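Robot Fault Technician (garment handling), full time, Ornudcombe site

Posted 2018-08-26

Baudry is hiring a technician to work on gripper faults in our two-arm folding robots. The job is based in our lab at Ornudcombe. It reports to Huguette Le Goff, who runs the test floor.

Why the job exists

In July one of our arms failed to let go of a shirt at the end of a fold. The other arm had already started its move to the next position. The fabric went tight between them, the wrist on the right arm took the load, and the force limit that should have stopped both arms did not trip. An operator pressed the emergency stop. She was not hurt, but she had been reaching toward the table to free the shirt, and that is the part we take most seriously.

We went back through the logs afterward. Out of 1612 recorded folds there were 176 in which a gripper reported open while it was still closed, or reported closed with no fabric in it. Most of those did no harm. They were cleared by hand and were not written up, so the pattern was missed. We want someone whose main job is to find these faults, write them up and get them fixed. 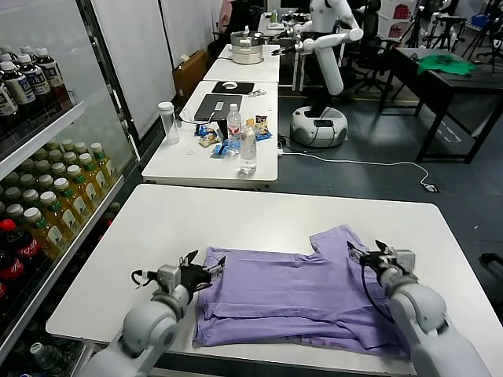
Two-arm folding work on a T-shirt, Ornudcombe lab.

What you will do

Run fold trials on T-shirts and other light garments, and log every grip and release. Reproduce the July fault on purpose, at low speed, with the guarding rules in force. Inspect gripper fingers, wrist joints and cables at the start and end of each shift. Cables that run outside the arm get snagged and worn, and we have not ruled out a bad connection as the cause of the false readings.

You will also check the force limits on both arms against a load gauge and keep the records. If a limit is out of range, the robot stays off until it is corrected. You will have the authority to shut down a trial without asking anyone first, and you will be expected to use it.

A smaller part of the job is writing. Each fault gets a short report: what the arm was told to do, what it did, what the log said, and what was changed. Nadège Tessier in software reads all of them and will come back to you with questions. The control software is Suderano, which we did not write but can modify. You will be trained on it.

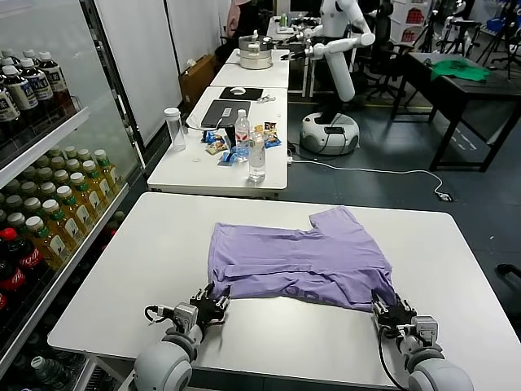
The pace is slow for long stretches. Cloth does not lie the same way twice, and a fault that shows up three times in one morning may then stay away for a week. We need a person who will keep notes on the dull days as carefully as on the bad ones.

What we are looking for

At least two years of hands-on work with robot arms, packaging machines, textile machines or similar equipment. You should be able to read a wiring diagram, use a multimeter and follow a lockout procedure without being reminded. Some scripting is useful for sorting logs — we use Python, but any language is a fair start. A degree is not required.

Experience with incident investigation counts strongly in your favor. If you have worked somewhere that had a near miss, we would like to hear what you did about it.

Hours and conditions

Day shift, 40 hours a week, no nights. No one works alone with a powered arm, so there will always be a second person in the lab during trials. Most of the day is spent standing. Safety shoes are paid for.

How to apply

Send a resume and one page describing a machine fault you tracked down, including anything you got wrong along the way. Please leave out your former employer's confidential details. Address it to Huguette Le Goff, Baudry, Ornudcombe, and put "fault technician" in the subject line. Interviews are in person and include a practical session at the bench. Applicants who are not selected will be told so in writing.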